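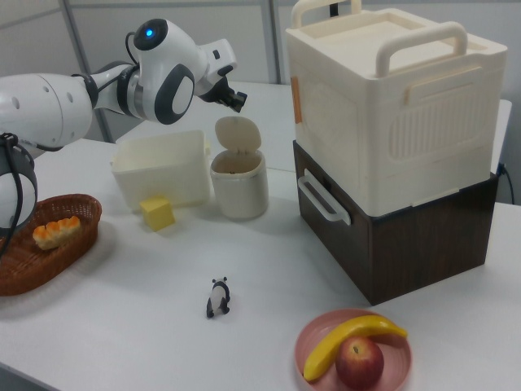 Items on the sorting table at the Pindwood household store: a lidded bin, an open container, a wicker basket and a pink plate.

Pindwood revises container rules for small household goods

The Pindwood household store has changed the way it sorts and shelves small donated items, replacing a single mixed intake tub with separate containers for each class of goods. The new rules took effect in February and apply to both intake tables.

Under the old arrangement, play food, figurines and kitchen pieces went into one tub and were separated at the end of the shift. An internal count by Efua Osei, who keeps the stock records, put the number of small items handled last quarter at 1,024. Of these, 76 were shelved in the wrong section.

Play food now goes on a plate or in a basket at the front of the table, where it can be checked for cracks and loose parts. Bins with hinged lids are kept toward the back and stay open during sorting. Larger boxes with lids and handles are used for finished lots and are stacked to the side. Figurines are left standing on the table until they have been matched to a set – single animals are priced separately.

"The lid matters more than the size," Osei said. "A closed bin gets treated as a full bin, and then people start a second one."

Each lot is limited to eight items and carries a paper tag with the shelf number. Lots without a tag are returned to intake. Tharindu Dewan, who drew up the table layout, said the limit was set by the depth of the shop shelves and could be raised for soft goods.

Stacks are held to two boxes. Donated containers may be used for sorting if they are clean and have no split seams; baskets with broken weave are set aside for repair.

Intake hours are unchanged, and the side door closes at 4 p.m.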